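My second lino print went better than the first, but not by much. I had bought a cheap roller from Zomik and the ink came out in stripes. After three tries I warmed the lino on the radiator, and the cutting became much easier.

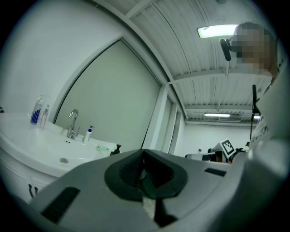
Paper and ink

Terence Oakley, who teaches the evening group in Kistside, told me to use thinner paper, under 200 grams. He was right – the black areas are now almost even.

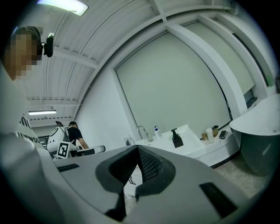
I still press with a spoon, and my wrist complains after each sheet. In December I want to make a print in two colours, if I can learn how to keep the paper in the same place both times.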